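Ojo Desktop Teardown Set: Data Card

Maintained by the Linex hardware documentation group. Release 3.

Summary

The Ojo set documents desktop computer towers at the component level. It is intended for repair training, parts identification and the preparation of service guides. The current release contains 200 entries, of which 74 concern the inside of an open case.

Contents of an entry

Each entry has a folder of pictures, a parts list in plain text and a short note on the condition of the unit. Part names follow the Gedilus glossary. Entries from the earlier Ellow collection keep their original numbering.

Known limitations

Laptops and all-in-one units are out of scope. Labels on power supplies are recorded only when they can be read in full.

Open case, side panel removed

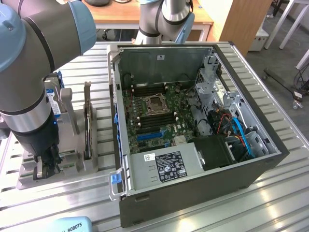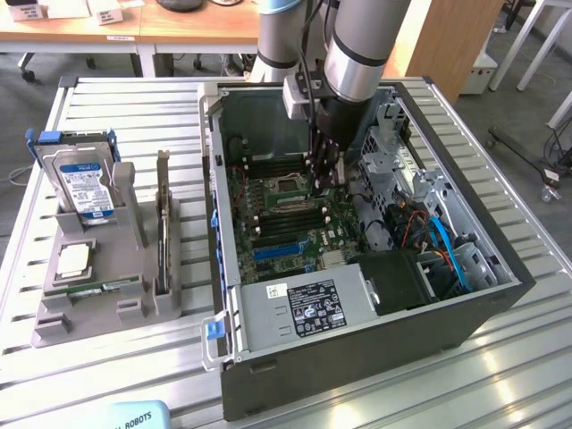

Parts lists are written from the processor outward, and every position on the motherboard receives a line whether or not a part is present. An empty position is entered as "vacant" and keeps its place in the list. The CPU socket is vacant in both pictures above, so its line reads "socket, vacant; bracket present." Memory is recorded by module, and the green module seated below the socket in the second picture has a line of its own. Drive cages are listed after the power supply. Corrections may be submitted to Linex with the entry number, limited to 100 words each.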